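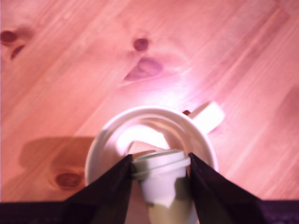 Milagros Miranda

About Zastard

Zastard is a company of two people, one long pine table and a great many mugs. We choose, test and sell plain white tableware to cafes, guesthouses and offices, and we have done it from the same rented floor since the year we both ran out of patience with our previous employers. Mine sold printers. Olaia Escobar's sold advice.

We started with a simple complaint. Office mugs are bad. They chip, they wobble, and the handle fits one and a half fingers. People who would send back a chair for less will drink from these things for ten years. So we bought 14 different white mugs, put them on the table and used them until we had opinions. We still have the opinions. Most of the mugs have gone to better homes.

What we sell

The Esteban is our standard mug: white, ceramic, short looped handle, no slogan. Customers ask for a slogan fairly often. We send them a polite note and the name of another company.

The Driker is the larger one, for people who describe themselves as needing a bucket. It stacks four high. Olaia says five, and Olaia can pay for the fifth.

We also carry small lidded cups for places that do takeout, and we fuss over the lids more than is healthy. A lid should go on with one push and come off only when asked. Our last supplier saw it differently – we now buy from Akport, who answer the phone.

The table

Visitors always mention the table. It is pine, full of knots, and it was cheap for that very reason. Every new piece spends a month on it before it goes in the catalog, getting picked up, put down, filled, knocked and left overnight with coffee in it. The last part isn't a formal test. We have sanded the top once and agreed not to do it again.

Ordering

The smallest order is 14 pieces. The largest so far was 1,000 Estebans for a hotel that then asked whether they came in cream. They don't. Breakages in transit are replaced if you write within two weeks and send a photo of the pieces, and please do sweep up first.

We close for stocktaking in October, when Olaia counts everything and I make the tea.

Page last updated 12/20/24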